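Workshop tips: setting down a gripper or small arm at the bench

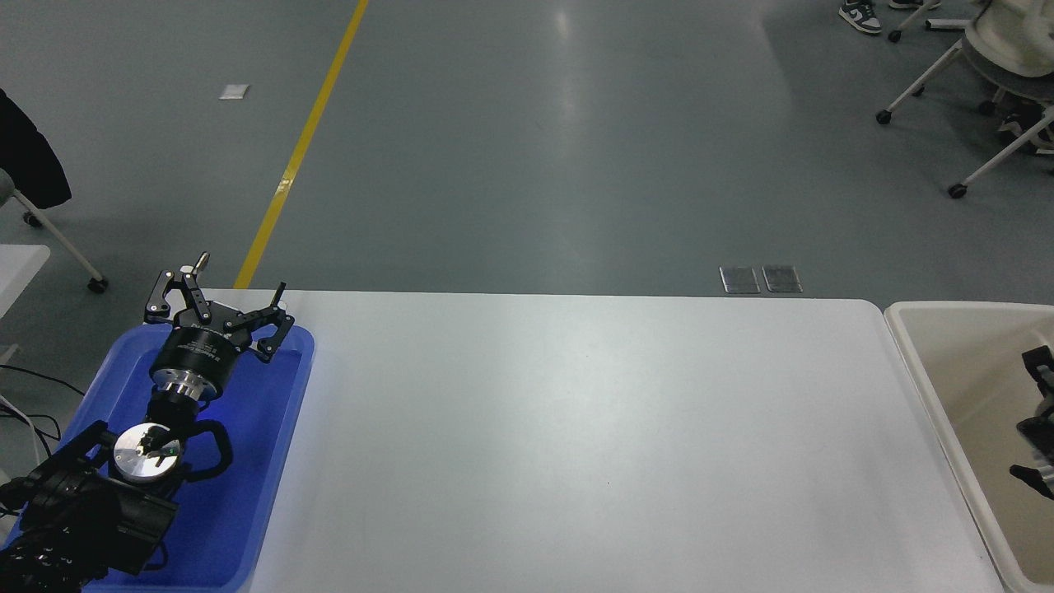 A three-fingered gripper and its arm in a blue tray, with a second gripper in the bin to the right.

These are the bench rules we use at Pirketell for robot parts that are off their stand. They suit a school workshop or a spare room just as well.

Switch off first. Pull the plug at the wall, not only at the controller, and wait 2 minutes before you touch a joint.

Use a tray with a raised rim. Small screws stay in it, and nothing rolls on to the floor. Wipe it out before each job.

Rest the arm folded. Fingers should point up or sideways and carry no weight. If the arm won't sit without help, put folded towels under it.

One gripper to a tray or bin. Two in the same bin will knock together and mark the fingers.

Keep cables on the table side. Coil spare length loosely and tie it with a soft strap - never a wire tie pulled tight. A cable hanging over the edge is the usual way an arm ends up on the floor.

Leave clear table around the tray. We ask for 200 mm on every side, measured from the rim.

Chairs go back behind the yellow line when someone is working at the table. Coats too, if they have long sleeves or cords.

Check the finger screws by hand every 200 hours of running, and write the date on the card. Sanaa Sqalli keeps the spare cards in the second drawer.

Don't oil the linkages unless the maker's sheet says so. Dust sticks to oil. A dry brush does most of the cleaning.

Before you power up again, take all tools out of reach of the arm and tell anyone nearby. First moves are made at the slowest speed.

Last changed January 18, 2025 - Hatem Ezzat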